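Workshop notebook, June, Saturday, started 7:40 in the morning 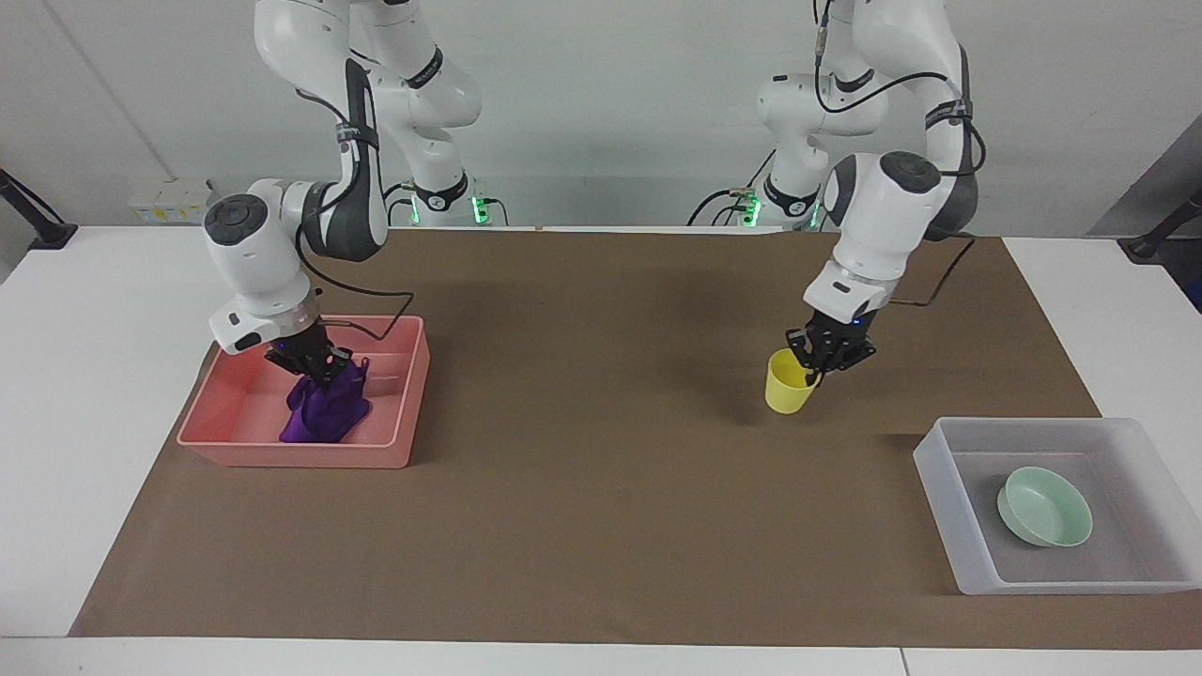

Purple cloth and the pink tray, on the brown mat.

Coffee is made, the radio is on low, and I want to get this down before Mbali comes in and starts asking which boat is which! We have the Sukanen trip coming up and the fleet is in better shape than I feared, though the old touring double still worries me a little.

So, the double first. The rear hatch let in water again on Thursday's float test, and I had been blaming the rubber cover all spring (I even ordered a new one, which Hendrik will remind me of until Christmas). Ran a bead of soapy water along the bulkhead last night with the hatch closed and Lertchai blowing into the hose, and there were the bubbles, low on the left side where the seam meets the hull. Scraped out the old sealant, sanded, wiped it down twice, and laid in a fresh fillet. It wants 3 days before anybody paddles it, and please, whoever reads this, don't sit on it in the meantime.

Rudder on the Pretorius single: the cable had frayed right at the foot peg, down to a few strands. Swapped both sides while I was in there. The new cable is stiffer and the pedals feel a bit heavy, but Nandi took it out past the breakwater and came back happy, so I am leaving it alone.

Skeg on boat 857 still sticks halfway. Beach gravel, I think, the same as last year. I got two pebbles out with a bent spoke and a third one is laughing at me from somewhere up in the box.

Spray skirts: 4 patched, and one that I would call retired, though Oratile thinks the tunnel is good enough to save for parts. Fine by me, it's on the hook by the door.

Still to do: deck lines on the two Kevano boats, new batteries for the bow lights, and find the short pump. Lertchai, did you take it home after the rolling class? I have looked in the van twice now.

Mbali is here, and she brought rolls. More after lunch.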